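Keeping a Play Kitchen Clean and in Working Order
Posted by Su-chen Chiu
Updated January 4, 2026

A play kitchen gets dirtier than a real one. The plates go on the floor, the fruit goes in mouths, and the ketchup bottle gets carried out to the yard and comes back with grass on it. I clean ours at home about once a month and help with a larger set at the Lirkton toy library, where things get checked after every loan. These are the methods I use in both places.

Start by sorting

Clear off a table and spread everything out before you run any water. Make one group for hard plastic, one for fabric, one for anything with a battery or a cord, and one for real kitchen items that have wandered into the toy bin. That last group is always bigger than you expect. Real cups and colanders are fine for play, but check them for cracks and sharp rims first.

Plush toys belong in their own group and should stay away from the sink until you have read the tag. Look over the ears, the eyes and the seams. Ears take the most pulling, and the stitching at the base is usually the first to go. Stitched eyes are easier to live with than plastic ones on a toy that will be washed often, but loose threads still need to be tied off.
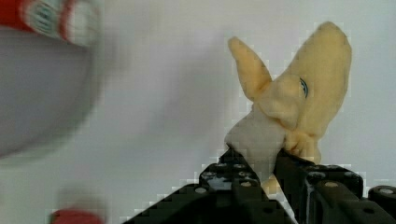 Pale yellow plush with long ears and a stitched eye.

If the tag allows machine washing, put the toy in a zippered mesh bag or a tied pillowcase and run it on cold, gentle cycle, with half the soap you would use for clothes. Press the water out with a towel. Do not wring it, or the stuffing will twist into a rope and stay there. Shape the ears with your fingers and let the toy dry on a rack, turning it a few times. A light-colored plush will show a water ring if you only clean one spot, so wipe the whole side from seam to seam.

If there is no tag, wipe the surface with a damp cloth and a little dish soap, then a second cloth with plain water. Keep the stuffing as dry as you can.

Hard plastic food and dishes

Solid plastic can go in a dishpan of warm soapy water for ten minutes. Use an old toothbrush around the leaves on strawberries, in the segment lines on orange slices, and anywhere two pieces of plastic meet. Rinse and spread on a towel.

Hollow pieces are different. Squeeze each one underwater. If bubbles come out, there is a hole, and water will sit inside and turn black. Wipe those by hand and never soak them. I threw out a whole bag of vegetables last August for this reason, and I could have saved them with five minutes of care.

Colanders hold grime on the underside, around every hole. Soak them upside down, brush in small circles, and hold them up to a window to see what you missed. If the holes are still clogged, a wooden toothpick clears them without scratching.

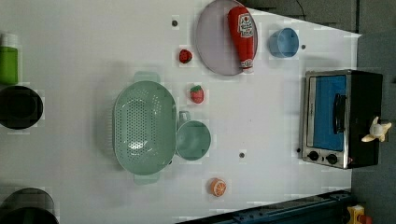
Can play dishes go in the dishwasher?
Only if they are marked for it, and then on the top rack with heated drying turned off. Thin plastic plates and cups can warp, and printed labels will peel after a few cycles. Hand washing is safer for anything you can't identify.

Bottles, labels and caps

Empty ketchup bottles make good toys if they are really empty. Rinse until the water is clear, fill with warm water and a spoonful of baking soda, leave overnight, and rinse again. Take the cap apart if it comes apart. The dried bit under the flip top is where the smell comes from.

Let the bottle dry with the cap off for at least two days. Put the cap back on damp and you will be starting over.

To keep a paper label from coming off, cover it with clear packing tape that goes all the way around and overlaps itself by an inch. Smooth it from the middle toward the ends. Plastic labels hold up better but the corners lift. A dab of craft glue and a rubber band overnight will fix that.

Tape residue comes off with cooking oil on a paper towel. Leave it for a few minutes, rub, then wash with dish soap. I have tried the Wuretti label remover as well and it works, but it costs more and the smell hangs around. 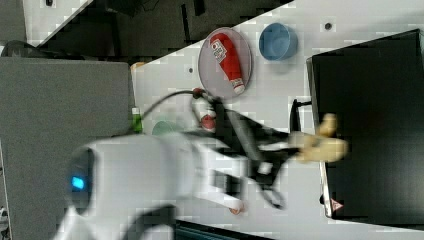 Once everything is washed, wipe down the table before you put clean things back on it. A white top shows every smear, so work with two cloths, one wet and one dry, and go from the back edge to the front. If the top has small holes or screw heads, run a cotton swab around them. Sugar and crumbs collect there and the cloth slides right over.

Toaster ovens and other real appliances

Before a real toaster oven goes anywhere near children's play, check that it is unplugged and cold. If it is going to be used for play from now on, have someone who knows wiring take the cord off for good. A cord tucked behind the back is not enough.

Pull out the crumb tray and rack. Wash them in hot soapy water. Clean the glass with a paste of baking soda and water, left on for 20 minutes and wiped off with a damp sponge. Check that the knobs are tight. Small knobs that pull off are a choking hazard for toddlers -- glue them or remove them.

Real pots are heavy for small hands. Keep to the smallest ones you own and look for loose handles.

Putting it away

Nest what will nest. Bowls go inside bowls, mugs go inside the colander, and small fruit goes inside the mugs. We use clear bins from Bensaid at the library, one set to a bin, with a list taped inside the lid. At last count there were 1,944 pieces across all the sets, and the lists are the only reason we know when a strawberry is missing.

Store bins with the lids cracked open for the first day in case anything is still damp. 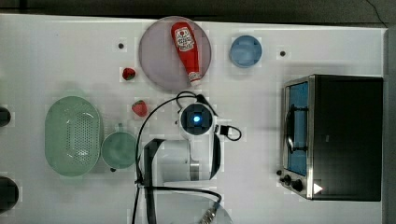
Keep a short list of what each set should contain and check it when the set comes out as well as when it goes back. For a home set, a list on an index card is plenty. Write plain words like "plate, gray" and "bowl, blue" so that anyone in the house can do the checking. Cross out what breaks and write in what replaces it.

Plush goes in a separate bag. Plastic that is even slightly damp will give fabric a musty smell, and it takes more than one wash to get it out.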